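Hola, soy Irena Czarnecka y busco a alguien para el turno de mañana en la cocina de desayunos de Hitier. Desde septiembre parte del trabajo repetitivo lo hacen brazos robóticos, y el puesto ha cambiado bastante: menos tostar, más enseñar y vigilar.
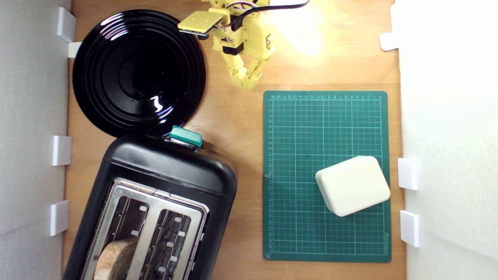 El horario es de 22 horas semanales, 900 euros al mes, y te formo yo misma (¡no hace falta saber programar!). Antes, quien entraba a las seis se pasaba el rato pendiente del pan; ahora prepara la mesa de pruebas, con su tostadora negra y el plato al lado, y corrige a la pinza amarilla cuando se equivoca. Pide paciencia y buen ojo.

Si te animas, escríbeme a través de la web de Hitier y cuéntame dónde has trabajado.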